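Subject: Re: [akier-users] How many demos before you stop collecting?
From: Arlo Pruitt
To: akier-users

Hi Dalia, hi all,

On a morning in March, Dalia Cherkaoui wrote:

> We're just getting going with two-arm collection and I'd love to hear
> from people who are further along. Our plan was to record 400 demos of
> one task, train, and see. Lahcen thinks that's too many of one thing
> and wants us to spread them over several tasks from the start. I'd
> like to have at least one thing that works before we get fancy.
>
> Questions, in no special order:
>
> - Do you throw out the clumsy ones? Ours have a lot of regrasping.
> - Do you reset the objects to marked spots or just plunk them down?
> - How long does one operator last before the data gets bad?
> - Is anybody doing small, fiddly objects? Everything we've tried so
> far is mug-sized or bigger.
>
> Thanks!
> Dalia

I can speak to most of this, and I've got opinions on all of it, so get yourself a coffee.

First, the number. We did pretty much what you're planning, 400 of one task in one go, and I wouldn't do it that way again. By the time we trained on any of it we had been making the same mistake in every single episode: both operators paused for a beat right before closing the gripper, to make sure they were lined up, and the policy learned the pause beautifully. It would hover over the object and just sit there (Tariq called it the meditation phase). If we had trained a throwaway policy after the first 42 we'd have seen it that same afternoon. So my advice is record a small batch, train something quick and ugly, watch it fail, fix how you're demonstrating, and then go for the big number. I'm with you over Lahcen on sticking to one task first, sorry Lahcen!

On clumsy ones: we keep the regrasps and drop the flailing. I know that's vague. A regrasp where the operator misses, backs off and comes in again cleanly is gold, it's the only place the policy ever gets to see what to do after a miss. What we cut is the stuff where somebody forgets which hand they're driving, or stops halfway to answer a question and the arms drift. We tag those at the end of the episode with a foot pedal, good or bad, and we don't go back and argue with the tag later. Adel El-Sayed wrote a little script that trims the dead time off the front of each episode, and it made more difference than any of the fancy filtering we tried. I'll ask him if he minds me posting it.

Resets. We started with tape marks and gave them up. With marks you get a lovely success rate on the marks and nothing anywhere else. Now whoever is resetting puts the object down without looking too hard at where the last one went. The trouble is that people are terrible at being random, they all have a favorite spot, and ours was a hand's width in front of the left arm. We plotted the start positions for one session and it looked like a dartboard. So now the Worer logger shows a rough map of where the object has been so far, and the resetter fills in the gaps. Turn it too! We forgot about orientation for ages.

Operators: I'd swap every 2 hours at the outside, and sooner for fiddly work. You don't notice yourself getting worse. What you notice is that everything starts to feel easy, and then you look at the trajectories and you've stopped lifting high enough and you're dragging things across the table. We also make the person who's driving take a turn resetting, partly for their eyes and partly for their manners.

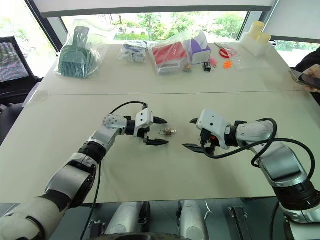 Small objects are what we've been at lately, so this is the part of your mail I was happiest to see. The task is a two-arm handover: one gripper picks the thing up, passes it across, the other one sets it down. We're doing it with the little brass padlock, which has turned into my favorite test object, even though I was rude about it at first. A mug forgives you. A padlock lying flat gives you very little height to grab, and you have to decide whether you're going for the body or the shackle, and whichever you pick you'd better leave the other arm something to hold. It also matters which way it's pointing. With the shackle toward the left gripper, as we had it there, I like to come in with the left on the shackle and leave the whole body free for the right. Tariq Mohmand does it the opposite way around, and for a while we had both styles mixed in the same set. Don't do that! The policy averaged us, or near enough, and went for the join between body and shackle, where neither of us had ever grabbed it. Agree on a rule, write it down, and stick it where the operator can see it.

Two more small-object things while I'm at it. Lower your speed limit for the last bit of the approach, in software, so that it's the same for everyone. And leave the background alone or change it on purpose, but decide which. We leave a row of odds and ends along the back of the table and shuffle it between sessions, so the policy can't use it as a landmark. I can't prove it helps. The one set we recorded with a bare table did noticeably worse as soon as we put stuff back, and that was enough for me.

We're doing 6 objects in this round, all through the same handover, and I'm labeling each episode with which arm went first and where it grabbed. If you can only add one label to your own data, add the grab one. I left it out of the first Wakska set and had to sit and watch the whole lot again to put it in.

Has anyone on the list tried letting the receiving arm start moving before the lift is finished? We make it wait, and the handovers are clean but so slow. Dalia, if you end up with a spare pair of hands over there, I'd love to compare notes on that one.

Cheers,
Arlo

--
Arlo Pruitt
Crichton manipulation group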